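Units > Intro to Automation > Week 5 > Handout

Home Outline Readings Labs Assessment Contact

Week 5 handout: notes from the Grernham open day

G'day all. I've typed these up from my own scribbles, so they wander a bit, but a fair few of you couldn't make it out to Grernham on 17 Sep 2026 and I promised I'd put something up. If you were there, have a read anyway and tell me what I missed (I spent far too long at the morning tea table, sorry).

First, the layout. Grernham had the big shed split into bays, and we were walked through the Plirberg palletising cell before anything else. It's a proper industrial job with fencing, light curtains and a pace I found a bit unnerving up close! The operator told us the cell handles 800 cartons a shift and that most of her day goes on the labels and the stretch wrap. Keep that in mind for your reports. When you estimate throughput, put the dull stuff in.

Then on to the Fumon demonstration, and this was the part I'd been hanging out for. Fumon is the household manipulation project, so mugs, plates, toast, all the things you and I do half asleep. Hina Soomro ran the session and she was terrific with questions, even the one about whether it does eggs (no).

A few things I wrote down while she was talking:

The arm carries a five-digit hand, and Hina spent a good while on why they went that way when a two-jaw gripper would be cheaper and easier to fix. Her argument was that kitchens are full of handles, rims and levers made for human hands, and they didn't want to redesign the kitchen. Her colleague from Kalogeropoulos, who looks after the joint controllers, didn't entirely agree - he'd take a gripper with good force sensing any day. I enjoyed that they argued it out in front of us.

Plates are harder than mugs. A shallow plate flat on a table gives you almost nothing to get hold of, so the approach to the rim matters a great deal. Think back to the August tutorial on contact and friction and sketch how you'd do it with your own hand. Most people slide the plate to the edge of the table or tip it up with a fingertip, and both are awkward to plan for.

Pale objects on a white table are a nuisance for vision. Shiny ones too, as anything chrome throws back the lights above it. Someone asked why they don't just put down a dark cloth, and Hina said they do have a set of trials like that, but people own white benchtops and the system has to cope.

They've logged over 2000 attempts on the breakfast tasks so far. I asked for a success rate and got a long, sensible answer about how it depends on what you call a success. Fair enough. We'll pick that up in the tute.

Breakfast task at the Fumon bay, arm on the left beside the plate:

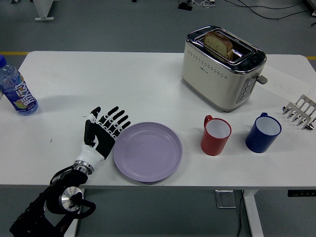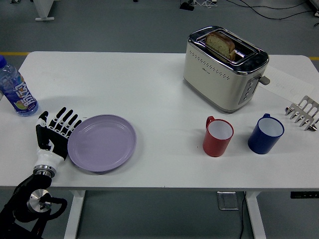 Fumon demonstration, Grernham open day. Both views show the hand next to the lavender plate, with the red and blue mugs and the toaster further right.

For next week, write me a page on one grasp you'd attempt on that table. Name the object, say where each finger goes, and say what you'd expect to go wrong first. Drawings are welcome and rough ones are fine. Bring it on paper if you can, my inbox is a disgrace.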